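Evaluation of the Kollton Laundry Kit for a Two-Finger Gripper

Quentin Brunet and Jianhua Gu
Project report, 30 March 2026

1. Background

Our project was to review a ready-made task kit and say if the department should buy more of them. We looked at offers from Masson and Kollton in December and picked Kollton, mainly for the shorter delivery time. The kit has a hanging rail, a set of clips and a task booklet. Software is not included, so we used Flendari, which was already on the lab computer.

2. Setup

Assembly took us 2 hours. The booklet is clear about the rail but says very little about where to place it. We moved it twice before the arm could reach both ends - the second spot was better for reach but worse for light.

3. Work at the rail

The booklet splits the job into hooking and unhooking clips, then hanging fabric. We did 100 attempts over 9 sessions and wrote down the result of each one.
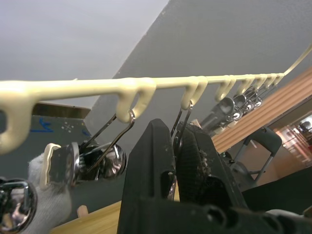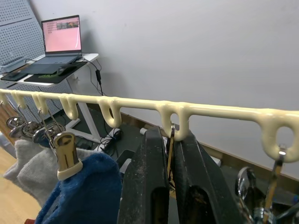 Clips hanging from the cream rail, with the black gripper fingers close to it.

Most of our failures came from approach angle. If the fingers came in too flat they pushed the neighboring clip before closing on the right one. Jianhua changed the approach in Flendari so the last part of the move was slower, and after that we had fewer misses. Shiny parts were also hard for the wrist camera. We tried lower exposure and kept it.

4. Support and price

We wrote to Kollton with 8 questions and got useful answers to all but one. Spare clips can be ordered separately. The Zirkus add-on pack costs extra and we did not test it.

5. Recommendation

We would buy one more kit for the teaching lab. The placement section of the booklet needs a drawing with distances, and we have sent ours to Kollton.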